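From: Nele Bakker
To: grippers-and-arms list
Subject: Re: Two-finger gripper, narrow or wide fingertips for kitchen items?

Hello all,

On Monday Anozie wrote:

> We are about to order fingers for our second arm and we can not agree
> in the group. Half of us want the narrow fingers, because they go
> between things that stand close together. The other half want the
> wide ones with the soft pads, because of bottles. Our objects are
> toy food, plates, bowls and some plastic bottles. Has anyone here
> used both on the same table? Also, does anyone have experience with
> the Lokero controller and an overhead camera? The manual says very
> little about the timing between them.

I have used both kinds, so I will try to answer. My English is not so quick, please excuse if some terms are not the usual ones.

First the fingers. In Pladholm we have one white arm on a white table, with a camera above looking straight down. We began with the wide fingers and changed to the narrow ones in September. For every kind of finger I ran the same 9 tasks, and I kept the speed settings the same. In total we have now a little more than 1,000 attempts in the log, but the early ones were with a bad calibration and I do not trust them.

For small round things, like a toy strawberry or a slice of orange, the narrow fingers are clearly better for us. The wide pads touch the rim of the plate before they reach the object. Then the arm stops with a force error, and you must clear the error by hand. With the narrow fingers this is much more seldom.

For bottles it is the opposite. A ketchup bottle is smooth and it can turn between two narrow fingers when you lift it away from its center. If the bottle lies inside a dish it is even harder, as the side of the dish takes away the space for the fingertips. I got the best results when I closed the fingers slowly, waited a short moment, and only then lifted.

The table from the camera above, so you can compare with yours:

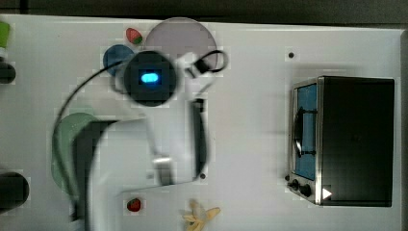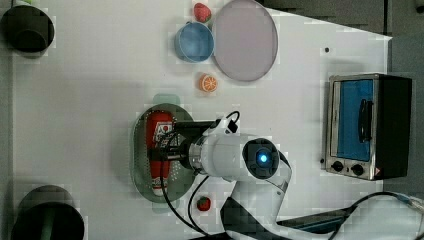

Now about the Lokero controller. You are right that the manual is poor. What I found is that the controller puts the time stamp on the joint positions when it sends them, and the camera puts its own stamp when the picture is ready, which is later. In our lab the difference was 70 milliseconds. It does not sound like much, but when the arm moves fast the gripper is already in another place, and if you train or test something on these data, you teach it the wrong position. We now subtract a fixed value in the recording script. A better way would be a hardware trigger, but our camera has no input for it.

To measure the difference I did this: let the arm move one joint back and forth, slowly first and then faster, and find the turning points in the video and in the joint log. The distance between them is your delay. Do it with at least two speeds. If the value changes with the speed, then something else is wrong, in our case it was the exposure time. It was on automatic, and in the evening the camera made it longer, so the arm became a soft shadow in every fast movement. Please set the exposure by hand and put more light on the table. White arm on white table is also not a smart choice for contrast, I would take a gray surface if I could begin again.

One more thing is the cable. Ours goes from the wrist down to the table in a free loop. It must be long enough for the full turn of the wrist, but then it can lie down on objects and pull them, and it covers them for the camera. Betton sells a spring holder which keeps the cable higher. I ordered it but it has not arrived, so I can not say if it is good. With the wide fingers the cable problem is the same, it has nothing to do with your choice.

So if you can buy only one set, I would buy the narrow fingers and glue a thin rubber strip on the inside. I tried it with 2 different rubbers. The softer one held the bottle better but it started to come off at the edge after some days, and the harder one is still on. If somebody knows a glue which holds silicone on aluminum, I would be very glad to hear it.

I can send you the recording script with the time correction. It is written for our version of the controller software, so please check the version number before you run it. Which camera do you have, and how high above the table is it mounted?

Best regards,
Nele Bakker
Pladholm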